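Waxing for Spring Snow: A Season Report
Outdoor Recreation Practicum, June 2019
Svyatoslav Sirko and Iman Kettani

When we first signed up for the practicum we wanted to write about avalanche beacons, like everybody else in the class, but Iman had spent most of the winter grumbling about sticky skis and it seemed a shame to let all that grumbling go to waste. So we asked a simple question instead: does it matter which wax you put on a touring ski in April, when the snow is frozen at breakfast and mush by lunch?

We used the long slope above the Conier hut, which starts at 2125 meters and has a lovely even pitch. Ghizlane Gaber, who very kindly drove us up there more often than she had promised, also lent us her second pair of skis so that we had matching lengths. We tried 3 waxes: the Groltine yellow, the Bensaid all-weather bar, and a plain block from the Conetti shop with no label at all. Each run was a straight glide over 804 meters, standing still in a low tuck, with a stopwatch at the bottom.

On the frozen morning snow we could hardly tell them apart, and to be fair our thumbs on the stopwatch were probably a bigger difference than the wax. After eleven it was another story. The Groltine kept gliding nicely, the Bensaid began to grab in the shady part, and the plain block more or less gave up – Iman had to pole the last 40 meters with some very choice words for the rest of us.

We should admit that we scraped the skis a little differently each time, and that we got better at it as the weeks went by, which probably flatters the waxes we tested last. If we did it again we would brush every pair the same way and change the order each day.

Wood-grain tabletop, both views.
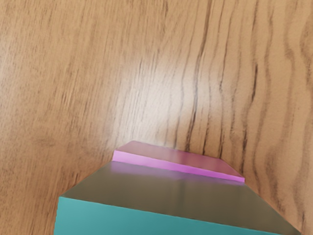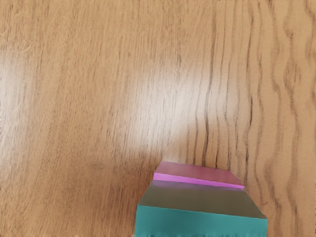 Morag MacLeish read our draft and felt we had been too hard on the plain block, since in her experience it does fine in wet snow if you let it cool overnight before scraping. We had been giving it twenty minutes, so she may well be right, and we would gladly try it her way next spring.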